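Espace pratique > Organisation des locaux > Fiches méthode > Trier une table commune
Rechercher dans les fiches OK

Trier une table commune à l'aide de corbeilles étiquetées

La présente fiche s'adresse aux services qui disposent d'une table partagée, qu'il s'agisse d'un espace de pause ou d'un poste de préparation du courrier. Elle a été rédigée par Meifang Jiang pour les sites de Radedora et s'applique également aux bureaux de Prarndale.

Matériel à prévoir

Une corbeille par catégorie, des feuilles de papier blanc et un feutre noir à pointe fine. Les corbeilles tressées à bords évasés conviennent bien : leur contenu reste visible et leur fond se nettoie aisément. Il est recommandé de choisir un même modèle pour toute la table.

Définir les catégories

Il convient de limiter le nombre de catégories à 4. Au-delà, les usagers hésitent et déposent les objets à côté. Les intitulés doivent être courts et rédigés dans la langue de travail du site. À Prarndale, où l'anglais est d'usage, les mentions retenues sont « fruits » et « office supplies ».

Poser les étiquettes

L'étiquette est écrite à la main, en caractères lisibles à distance de bras, puis posée à plat devant la corbeille correspondante. Elle n'est pas collée au tressage, afin de pouvoir être remplacée lors d'un changement d'affectation. 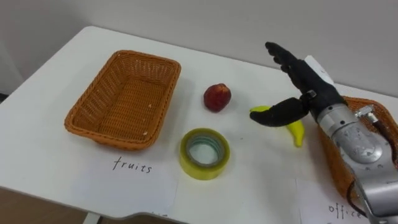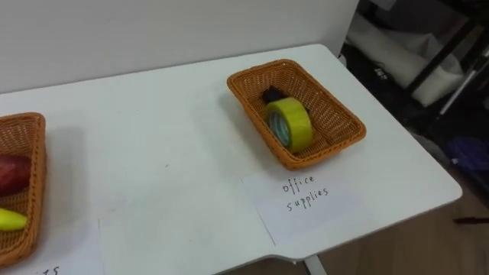
Corbeilles tressées sur table blanche, étiquettes manuscrites posées devant.

497 mots – niveau débutant

Répartir les objets

1. Dégager les corbeilles et retirer les miettes du fond avec un chiffon sec.
2. Regrouper les objets épars au centre de la table.
3. Placer les fruits en premier. Les fruits abîmés sont écartés.
4. Déposer ensuite les fournitures. Un rouleau de ruban adhésif peut être rangé sur la tranche ; les petits articles se placent de préférence devant lui, où ils restent visibles.
5. Remettre au service concerné tout objet n'entrant dans aucune catégorie.
6. Vérifier que chaque étiquette fait face à l'usager.

Entretien

Un contrôle est effectué en fin de matinée, avant la pause. Les corbeilles sont vidées et essuyées tous les 3 jours lorsqu'elles reçoivent des denrées. Une étiquette tachée ou cornée est remplacée sans attendre. Pour les tables équipées de plateaux Muvine, se reporter à la fiche relative au mobilier.

Les demandes de corbeilles supplémentaires sont à adresser au magasin Sang, en précisant le site, l'emplacement de la table et les catégories retenues.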